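November
Salden Robotics Notes — by the Salden manipulation group

We use cookies to keep this site working and to count visits. By reading on you accept this. Manage settings

4. Gripper comparison on the two-arm cell

4.1 What was compared

Three parallel grippers, same arms, same controller, same policy code. The Bech is the stock unit that ships with the arms. The Cleltex is a drop-in with longer fingers and a softer pad. The Lalent has the shortest fingers of the three and the stiffest drive train, and it costs a good deal more. All three bolt to the same wrist flange, so a swap takes a few minutes and one recalibration of the tool point. Nothing else on the arm was touched between conditions.

We wanted to know one thing. Does the gripper matter for flat, smooth, thin-edged objects when the teleoperator or the policy can see well and the arm is decent? Earlier work in our group said no, or not much. That work used blocks and cups. Plates are a different story and we had a suspicion going in, which we state here so the reader can discount for it.

Both arms always carried the same gripper model. Mixed pairs (Bech left, Lalent right) were tried for an afternoon and dropped. The operators hated them and the tool offsets kept getting confused in the config file.

4.2 Tasks

Three tasks. Unstack: take the top plate off a stack and hold it clear. Handover: pass a plate from one arm to the other without setting it down. Rack: put a plate in a slotted rack, on edge. Plates were household ones, mixed glaze, mixed rim height. The rim turned out to be the variable we should have controlled for and did not. More on that in 4.5.

Each trial was scored pass or fail by the operator at the station and again from the recording by a second person who did not know which gripper was meant to be on. Where the two disagreed the trial was rerun. Slow passes still count as passes. A plate touched down and picked up again in the handover counts as a fail, even if it looks fine at the end.

We ran 1000 trials in total, split as evenly as the schedule let us. The split is not perfect. The Lalent lost a block of sessions to a bad connector and we made up most but not all of it.

4.3 Control and sensing

Position control throughout, with a current limit on the gripper motor standing in for force control. None of the three units reports real contact force. The Bech and the Cleltex report motor current, noisy, and the Lalent reports a filtered value that lags enough to be useless for reacting to slip. We log it anyway.

The current limit was tuned per gripper on a spare plate, raised until the plate could be held level by the rim and then a bit more. This is not a principled procedure. We tried a shared limit first and it favored whichever gripper had the lowest gearing, so every comparison made that way was really a comparison of gear ratios. Per-gripper tuning is fairer but it does put a human judgement into the setup and another lab would land on slightly different numbers.

Camera views were identical for all conditions. The fixed workspace view and one view per wrist. Wrist cameras were remounted after each swap and checked against a printed target. With the Cleltex, the fingertips sit lower in the wrist view and the operators said the rim was easier to find. We did not correct for this — it is part of what you get when you buy that gripper.

4.4 Results

The Cleltex passed 82 percent of unstack trials and was the best of the three on that task. The Bech was second, the Lalent clearly last. On handover the order changes. Lalent first, then Cleltex, then Bech, and the gap between the first two is small enough that we would not lean on it. Rack was close to a tie between the Bech and the Cleltex with the Lalent behind both.

Failures in unstack are nearly all of one kind. The lower finger has to get into the gap between two rims, and when the gap is narrow the finger either rides up over the rim or catches both plates. Thin fingertips help. Long ones help too, becuase the wrist can stay further back and the palm does not hit the stack. The Lalent has neither, so its result is not a surprise in hindsight, but we had expected the stiff drive to make up for more of it than it did.

Failures in handover are more varied. Rotation in the grip is the main one. A plate held at the rim by two small pads wants to swing about the line between them, and as the second arm closes it gives the plate a nudge. Stiff fingers resist this. Soft pads resist it in a different way, by spreading the contact, and they do well until the plate has swung once. After that the pad has already sheared and the operator has to start over.

In rack most failures were alignment, and we do not think the gripper was to blame for many of them. The slots are narrow and the operators were working off a wrist view in which the plate hides the rack. A better camera position would probably move the rack numbers more than any gripper we tested.

4.5 Arm layout and cabling

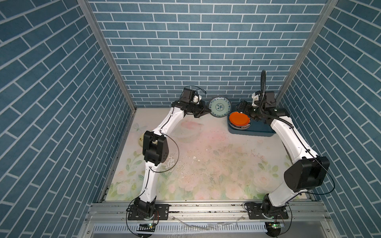 Figure 7. The two-arm cell.

Cable routing ended up costing us more sessions than the grippers did, and anybody planning a similar comparison should budget for it. Every swap disturbs the wrist connector, and the slack that suits one gripper may be wrong for the next. Too little and the wrist stalls near the end of its roll. Too much and the loop gets between the fingers and the camera. The arms stand side by side on one rail at the front edge and reach in toward the back wall, so a plate stack at the back has to be approached with the arm well extended, as the right one is in Figure 7, its gripper lowered over the stack and the conduit bending up in a tall loop above it. The left arm has a floral plate upright near the rear wall, with a thinner cable looped over the top. Loops like these need clear space above the wrist, and overhead camera mounts have to be planned with that in mind.

Long reach also makes the base mounting matter. Any play at the plate shows up many times larger at the fingertips. We retorqued the base bolts before each gripper block and checked the tool point against a fixed pin. When the check was off by more than the pin width we recalibrated and threw away the trials since the last good check. This happened 3 times, all with the Lalent, the heaviest unit. We can't say for sure that the weight was the cause.

The rim problem. Plates with a raised rim leave a wide gap when stacked, flat ones leave almost none. We logged the plate ID for each trial but did not balance rim type across grippers, and the Cleltex happened to get slightly more raised-rim plates in the unstack task. Dropping the flattest plates from the analysis shrinks its lead. It does not remove it.

4.6 Operator effects

Operators learned during the study. To keep that from lining up with gripper order we rotated the order by operator, but with a small pool the rotation can only do so much. Pass rates in the first session after any swap were lower than in the second for all three grippers, and flat after that. We kept first sessions in the reported numbers. Taking them out raises everything and leaves the ordering alone.

Operators also prefered the Cleltex, and said so, loudly, and it is possible they tried harder with it. The second scorer can't correct for effort. A policy trained on each gripper's demonstrations would be a cleaner test and those runs are in progress, same cell, same tasks. Until they are in, our reading is limited to teleoperation: for getting plates off a stack, finger shape mattered more than drive stiffness, and for passing them between arms the stiff drive earned back some of its price. The per-trial log, with plate IDs and both scores, is held with the Salden cell configs.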